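### 3.2 A tarefa do cesto e o trabalho das equipes

Quando começamos a desenhar a disciplina, Agnes Lindsay e eu tínhamos uma lista enorme de tarefas possíveis, algumas francamente ambiciosas demais para estudantes que, em janeiro, ainda estavam aprendendo a ligar o braço com segurança. Ficamos com o cesto, e ficamos felizes com a escolha! Guardar um objeto num recipiente trançado é algo que qualquer aluno sabe fazer com as próprias mãos, e essa familiaridade ajudou muito nas primeiras conversas em sala, quando pedimos a cada equipe que descrevesse o gesto em palavras antes de escrever uma única linha de código.

O curso reuniu 22 estudantes do clube Onness, divididos em equipes pequenas, e ao longo do semestre foram gravados 117 episódios de teleoperação. Cada episódio guarda a vista da câmera do punho e a de uma câmera fixa voltada para a mesa. A primeira (Figura 3) foi, de longe, a que mais discussões provocou: de perto, a borda torcida ocupa boa parte do campo visual e perde nitidez, e as equipes precisaram decidir quanto confiar nela na fase de aproximação.

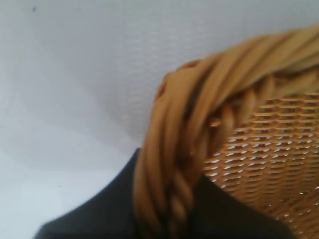
**Figura 3.** Borda e trama do cesto vistas pela câmera do punho, a curta distância.

A equipe Kaushik, orientada com muita paciência por Alvar Bakke, defendeu que a trama, com seus vãos claros e regulares, poderia servir de referência para estimar a orientação da parede do cesto. A equipe Grelton preferia planejar tudo pela vista externa e usar o punho apenas nos últimos centímetros. Deixamos que as duas ideias seguissem em paralelo, e os cadernos de laboratório dessas semanas são uma leitura deliciosa, cheia de setas, rasuras e pequenos bilhetes entre colegas.

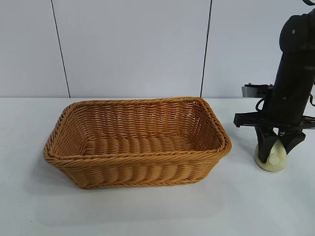 Para a avaliação, combinamos com os estudantes um critério simples: a tentativa só era válida se o objeto terminasse dentro do cesto, solto da garra, sem que o cesto fosse arrastado. Os episódios interrompidos também foram conservados, com uma nota escrita pelo operador, e reservamos 51 do total para os testes descritos na Seção 4.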